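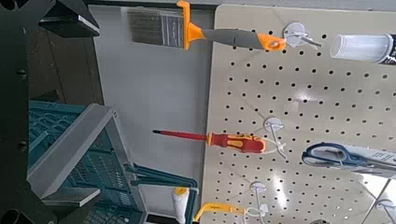 September
By the Home & Garage desk

I own three tape measures and can never find one. For years I also owned a drawer, the deep one by the back door, where every tool in the house went to get lost under takeout menus and dead batteries. Last spring I pulled it all the way out, dumped it on the kitchen floor, and decided I was done with drawers. I was going to be a pegboard person.

If you've never been a pegboard person, let me tell you, it gets into your head! You start looking at walls differently. You look at a spatula and think, that has a hole in the handle, that could hang. My sister banned me from her laundry room after I brought a level.

I bought my first panel at Puridlow, the hardware place out past the car wash, mostly because it came in a cream color and I'd only ever seen the brown kind my grandfather had. Grandpa's board had the outline of every tool painted on it in white, so if you borrowed the pliers and didn't put them back, there was a ghost on the wall telling on you. I didn't go that far. I did consider it (I bought the paint pen).

The panel cost me 69 dollars with the hardware, and then I spent more than that on hooks, and I want to talk about hooks for a minute. The classic ones are bent metal wire and they fall out every single time you lift something off. You take down the hammer, the hook comes with it, the hook goes behind the dryer. I've lost so many behind the dryer. What I like now are the white plastic kind with a round base that sits flat against the board. They look tidier, and they come in packs of six, and of course you will need seven.

Then there's the question of what goes where. My first try was by size, big stuff on top, and it looked terrific for one weekend. But the big stuff was heavy and I'm short. My second try was by job: painting things together, fixing things together, and a corner for whatever you grab ten times a day. That one stuck. I also started leaving a hook or two with nothing on it, so a new tool has somewhere to land when it comes home with me.
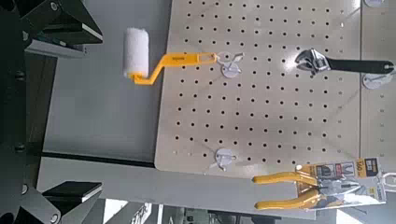 Paint rollers are the one I changed my mind about. I used to keep mine in a bucket, and the cover would get squashed flat on one side, so every wall I painted had a sort of hiccup in it. Hung up by the handle, the fluffy part doesn't touch anything. Same for brushes, which should never stand on their bristles, and I say that as a woman who has ruined a lot of brushes.

Wrenches are easy. Most of them have a hole in the end of the handle and practically beg to be hung. Screwdrivers are trickier because they like to swivel and point at you. I use a hook with two little arms and let the handle sit across it. Scissors go up high if you have kids, and in my house they go up high because my husband uses the good ones on cardboard.

The real test for me is new stuff. I have a bad habit of leaving tools in the package for months, so now the package gets hung up too, price tag and all, until the day I need what's inside. It keeps me from buying a second one. I had two unopened Susau putty knives before I started this, and there was a third in the car.
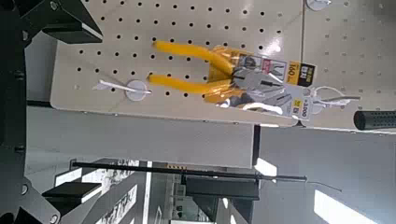 Pliers on the pegboard, still in their package.

As for the crates, yes, I still have a couple. Extension cords won't hang nicely no matter what anybody's blog says, and neither will sandpaper. Mine live on the floor under the board, and I go through them when the lids stop closing. The drawer by the back door is still there too. It has takeout menus in it, and one tape measure.

Search this site Enter keyword Go

Contact us | Copyright Ullametti Magazines | Back to top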